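Segers to supply the control tyre from next season - thoughts?
Club Endurance > Regulations and Tyres
22 replies

kerb_hopper
So the bulletin landed on Thursday and I've read it twice. One supplier, one compound, every class, and we're told it will "reduce costs for all competitors". Has anyone here ever seen a control tyre reduce costs? I've been in three series that went this way and my tyre bill went up in all of them.

The part I'd like explained is the durability claim. It says the Segers does a full double stint on a GT car with no significant drop-off. Tested where? By whom? On what car? There isn't a lap chart or a temperature in the whole document.

doublestint
It was tested at Tranalport, according to the second page. Tranalport is smooth as a bathroom floor and has two proper corners. You could do a double stint there on bicycle tyres.

Old Marshal
Bit harsh. Tranalport has four proper corners and the long left is murder on the right front. But yes, I'd want to see it done at Brorkier before I believed any of it. The surface there eats rubber, always has.

pitlane_pam
I'll be the one to defend it then. Our team spent more on tyres last year than on fuel and entries put together. The quick teams turn up with new sets for every session and we can't. If everyone is limited to 6 sets for a weekend, we're at least on the same stuff at the end of the race. I don't care much whether it's a good tyre.

kerb_hopper
You will care if it lets go at 40 minutes with your least experienced driver in. And the set limit has nothing to do with who makes them. They could have brought that in with an open tyre rule and didn't.

pitlane_pam
They could, and then the teams with money would buy the best of everything and we'd be where we are now. I've had this argument in the paddock every year and it never goes anywhere.

rear_gunner
What price per corner? I can't find it in the bulletin.

doublestint
It isn't in the bulletin. Someone in the other thread quoted 366 plus fitting. No source given so take it for what it's worth.

rear_gunner
If that's right it's dearer than what I run now. So the saving comes from buying fewer, which I could do tomorrow for nothing.

Old Marshal
I've been having a think about this over a brew and I've come round a bit.
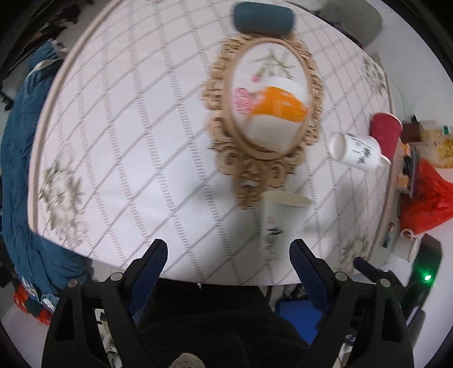
Table at ours this afternoon.

My worry is less the price and more what happens in the wet. The bulletin has one line on the wet tyre and it says "to be confirmed". We have a night race at Brorkier in May. I've stood on post there in the rain after midnight and watched cars aquaplane past me backwards at the bottom of the hill. I'd like "to be confirmed" to be confirmed before anybody pays an entry fee.

apex_late
Nice mirror OM.

On the wets, I asked at the club evening and was told the moulds exist and the tyre is being finished. That was the whole answer. I asked if any car in our series had turned a wheel on it and the subject got changed.

kerb_hopper
Well there you go.

apex_late
It doesn't prove anything. The chap on the desk may just not have known. But I wouldn't be ordering any yet.

gt_tutero
Driver here, I did some laps on the dry tyre at a private day in the Tutero. Not paid by anybody before you ask. It's fine. Takes longer to come in than I'd like, a bit vague on turn-in, then very steady. I only did short runs so I can't tell you a thing about a double stint. It was a cool morning too.

doublestint
Useful, thanks. "Takes longer to come in" is what bothers me. Cold tyres out of the pits in the dark with traffic. How many laps before you trusted it?

gt_tutero
Two, maybe three. Call it three for somebody who hasn't driven on it before.

kerb_hopper
Three laps times every stop. Nobody in that office has done the sums on that.

pitlane_pam
It's the same three laps for everyone though.

kerb_hopper
It's not, it's much worse in a light car than a heavy one. The small class won't get heat into them at all. One compound for every class is the daftest bit of the lot and I notice you've all stepped round it.

rear_gunner
I run in the small class and I hadn't stepped round it, I was looking for my old invoices. I agree with you. We had more than one winter race where the medium never switched on, and that was softer than this is meant to be.

Old Marshal
Has anyone written to the club and asked for the test data? Properly, by letter or email, I don't mean moaning on here.

apex_late
I have. Asked for run lengths, track temperature and which cars. Will post whatever comes back.

kerb_hopper
Put me down as not holding my breath. Ask them about the small class while you're at it.

apex_late
Already sent. I'll do a second one tonight.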